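Home Forums Builds Sim & Control New Posts Log in

Filed under: Good Practice / Evaluation Rules
3 min read

Success rule for drawer tasks: can we agree on one?

stevik_labs
I'm so keen to get this pinned before December! My proposal for drawer opening: 200 trials per policy, fixed seeds, and a pass only when the joint passes a written threshold and stays there for 4 seconds. Post the threshold with your score, every time.

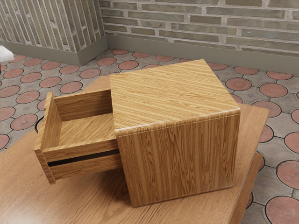 Threshold is where our results keep drifting apart, and I'd love us to settle it as a fraction of full travel. Kendura scores any movement at all, Magbanua wants the drawer right out. With ours sitting like this, roughly half the cabinet's depth, one rulebook says pass and the other says fail. Same policy, same seed!

brostlow_fan
Love the hold time. Not sold on a fraction, though. A shallow drawer at 50% might not fit a hand. Use centimetres.

Jaxon Cloutier
Centimetres fall over the minute you randomize cabinet size. Fraction gets my vote, and log the raw joint value so people can rescore later. We did that for 2000 runs and it saved us a whole rerun.

brostlow_fan
Okay, logging raw values I can live with. Still think 200 trials is heavy for hobby folks.

stevik_labs
Fair call. What about 200 for the leaderboard and whatever you like for build logs, as long as you state the number? I'll write up a draft Wednesday. Colour-coded table and everything :)

Jaxon Cloutier
Put the reset rule in too please. Fully closed at the start, checked by the script.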